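Changes to Waste and Recycling Collection at the Osside Campus

Beginning in June, the Facilities Office will introduce a revised waste and recycling service in all buildings on the Osside campus. The new arrangement applies to offices, shared kitchens, meeting rooms and the ground floor of the Pelletier Building. Residential units on Vetgate Road are covered by a separate contract and will see no change.

The present service dates from the opening of the Pelletier Building, when most staff had a bin at their own desk and collections took place every evening. An internal review completed this spring found that many desk bins were being emptied with very little in them, while the containers in shared kitchens were often full by early afternoon. The review also found that paper and card were being placed in general waste in nearly every building, and that loads sent for recycling were sometimes refused on account of food and liquid.

Under the revised service, individual desk bins will be withdrawn and replaced by shared stations on each corridor. Each station will have 3 containers: one for general waste, one for clean paper and card, and one for plastic and metal. Food waste will be accepted in kitchens only. The containers will carry printed labels, and the same colors will be used in every building. Staff who have a medical or accessibility reason for keeping a bin at their desk should write to the Facilities Office before the end of the month.

Collections from the corridor stations will take place in the morning, starting at 7:30 a.m. Kitchen containers will be emptied twice a day. Departments that expect a large amount of waste from an office move or a records clearance are asked to give five working days' notice so that a separate pickup can be arranged. Boxes should not be left in stairwells or beside the stations.
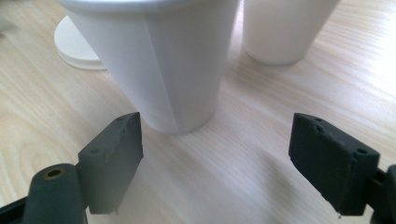 Confidential paper continues to be handled separately. The locked consoles will stay in their current locations, and the schedule for emptying them is unchanged. Departments are reminded that files subject to a retention period must be cleared with the Records Office before disposal, and that a signed destruction form is required for personnel and financial papers.

Batteries, toner cartridges and small electrical items may be taken to the service desk in the Zemier Wing. Last year the desk accepted 1,471 toner cartridges and 2,705 batteries. Larger equipment, including monitors and printers, must be recorded in the asset register before removal. The request form is available on the Facilities page of the intranet under "Disposal of Equipment."

A total of 1,362 desk bins will be collected over a period of two weeks. Floor coordinators will receive the schedule for their area in advance. Staff are asked to empty their bins on the afternoon before collection and to leave them in the corridor outside the office door. Bins purchased with departmental funds may be kept, but they will no longer be emptied by the cleaning contractor.

Short information sessions will be held in the Pelletier Building lobby and in the Zemier Wing conference room during the first week of the new service. Attendance is optional. Supervisors of evening and weekend teams may request a session at a suitable time.

The Facilities Office will review the location of the stations after the first term of operation. Comments on placement, labeling and collection times may be submitted through the service request system under the category "Waste and Recycling." Urgent matters, including spills and blocked exits, should continue to be reported by telephone to the service desk.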